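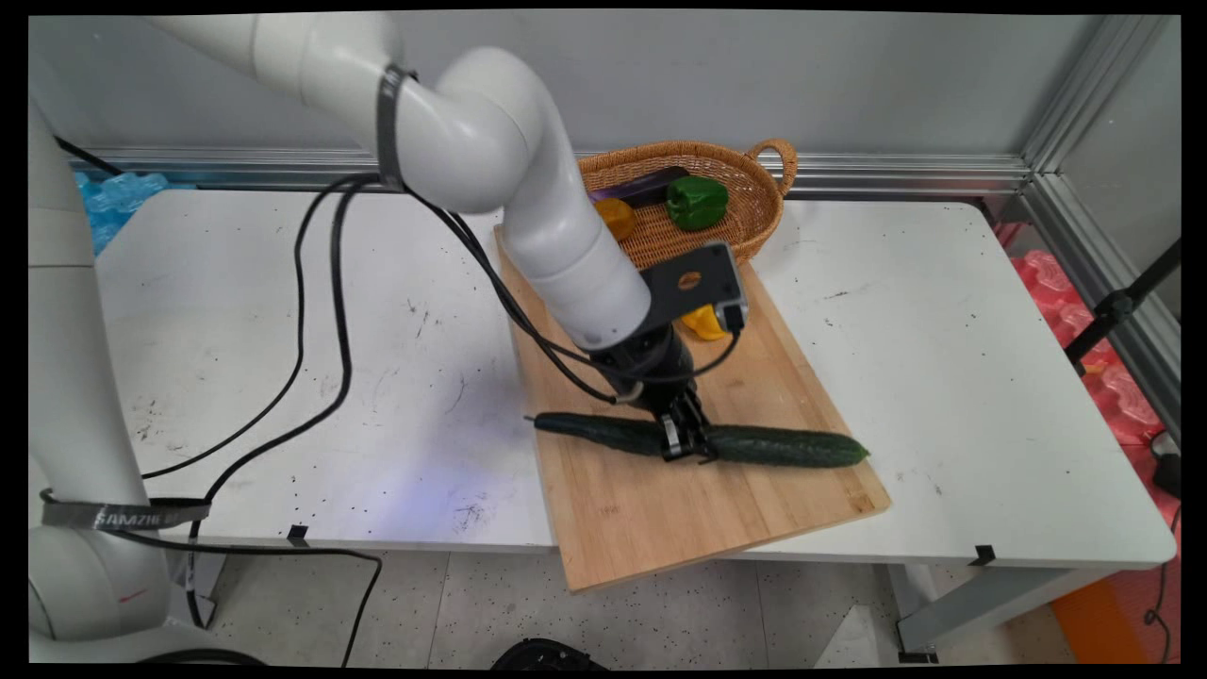
## Grasp score drops on long objects – cell 2, Stonditz policy

Opened by: Inese Rätsep
Assigned: Guido Villa
Status: open, retrain pending

**Problem**
Cucumber grasp looks fine, fingers close mid-body, but the success classifier keeps scoring it a fail. Peppers score OK. Makes the December ablation numbers useless for anything long.

**Tried so far**
- Restarted the scoring node. No change.
- Reran 500 logged episodes offline, same result. So not a live timing thing.
- Checked cable slack on the upper link, strap holding. Not it.
- Swapped to the older Plelton checkpoint – better on cucumber, worse on eggplant.

**Guido, 14:20**
Think its the labels. Training set is 2,747 grasps, and 733 of those are tagged "long". Opened a bunch, the mask stops at the fingers so only one half of the object gets counted. Classifier then reads the other half as clutter on the board.

**Inese, 15:05**
Makes sense. Can we merge the halves when they share an axis?

**Guido, 15:40**
Yes, script is in the Tamstead branch. Uldis to reveiw before we relabel. Retrain with five seeds, same split, don't touch the threshold. Will post the per-object table here when its done.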